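The Night Before Miltstead

By 2019-02-06 the Miltstead robotics club had 13 members, one working soldering iron, and a plan to stack six blocks in less time than any school in the county. Khang Lò had named the arms himself. The left one was Olari, the right one was Comik, and he loved them both, though Comik was the one he talked to.

"Come on, down a little more," he whispered, and Comik went down a little more! It was glorious. Attempt 33, and the fingers had gone straight to the orange blocks as if they had been thinking about them all day. 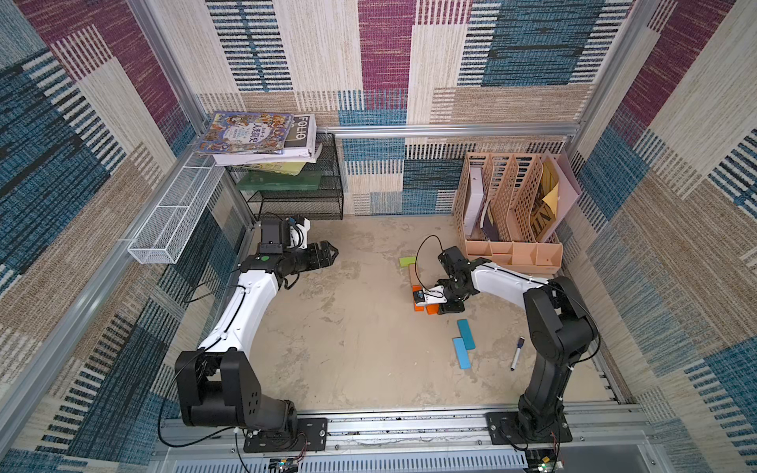 Too fast, Priya thought, and she said so from the doorway with her coat already on. If he closed the gripper at that speed at the finals in April, the green block would end up in the judges' laps.

Khang grinned and opened the laptop again. She was right, of course -- she had been right about the cables too. He cut the closing speed to 16 and wrote the number on his wrist so he wouldn't lose it.

His grandmother called from Cabanatuan while the program loaded. She wanted to know if the robot could cook yet.

"It can hold an orange block, Lola!"

"Good," she said. "Then tomorrow, an orange."

He laughed so hard he nearly missed the beep. Priya took her coat off and pulled up a stool, and he pressed the key for attempt 34.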